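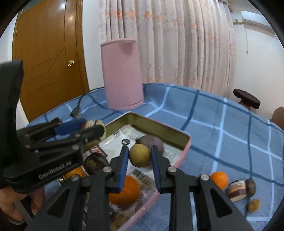

A small round fruit in an open metal tin with a pink outer edge.

Pludstead Type Library: new releases and licence changes

2024-12-30

The Pludstead Type Library has added two families to its catalogue, both available to licence holders through the usual download page.

Danow is a text serif in 11 styles, drawn for long reading at small sizes. Its capitals are slightly shorter than its ascenders, and old-style figures are the default. Lining and tabular figures can be selected through the OpenType menu in most layout programs. The italic was drawn separately and has a narrower set width than the roman, so members replacing an earlier serif in existing templates should check their line breaks before printing.

Paulauskas is a display sans intended for signs, posters and book covers. It is supplied in a single weight with 149 alternate characters, including a full set of accented capitals. The Library does not recommend its use below 18 point.

The revision of Jamisetti is continuing. Kerning for the bold weights has been redone and the Cyrillic characters are now with the proofreaders. Release is planned for March. Members who hold a current licence for the earlier version will receive the revised files at no charge - a new licence agreement will need to be accepted at the time of download.

Changes to desktop licences also take effect with this issue. The smallest organisational licence, which formerly covered 100 users, now covers 200 users at the same fee. Existing agreements will be adjusted on renewal. Web licences are not affected.

Printed specimens of Danow and Paulauskas may be ordered with the form on the members' page. Specimens are posted flat on uncoated stock, one set per member organisation.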